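About the Istitden bench

4 min read

Istitden is the service and set-up group at Bjarnason. We look after hand-held gripper tools and the bench they are used at. Our work starts when a tool arrives in its case and carries on until it is withdrawn from use. We do not design the tools and we do not write the software that reads their recordings. Both of those are done elsewhere in the company, under the Guvov name.

A working set is 2 grippers, one for each hand, and a head-worn unit for the operator. All three are issued together and returned together. If one part of a set fails, the whole set comes off the bench, as the parts are aligned to each other and a swapped gripper has to be aligned again from the start.

Set-up follows a fixed order. The fingers are fitted first and closed by hand to see that the tips meet squarely. The camera lens is wiped, then checked for play in its seat. The square marker on the body is looked at under a desk lamp; a lifted corner or a scratch through one of the black areas is enough to reject it. The operator then holds both tools over the table and moves them slowly through the working area while the recording is watched on a laptop.

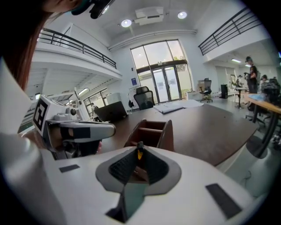 If either tool drops out of tracking during that pass, we repeat it once. A second drop sends the set back to the workshop with a note of where over the table it was lost. Most faults of this kind come down to a dirty lens or strong daylight on the marker — the rest are loose mounts, and these take longer to find.

Fingers are the main wearing part. We change them at 4,000 closures, or earlier if the ribs have begun to split near the base. The highest count we have had to reject early was 1,673, on a pair that had been stored under load. Cases have been altered so that the jaws now rest open.

Repairs are logged against the tool and never against the operator. The log for the present series, Kirnska, runs to 173 entries. Each gives the fault, the part fitted and the result of the alignment pass afterwards. An entry stays open until the pass is clean.

Bodies are cleaned with a damp cloth only. Solvent dulls the shell and creeps under the edge of the marker. Cables are checked at both ends and along the floor run before the first session of the day.

Tools for repair can be handed in at the bench until 4 p.m. The workshop closes for stocktaking in August, and sets needed before then should reach us by the end of the month before. Please send the case as well, with any loose screws in a labelled bag.

3 comments · 11 shares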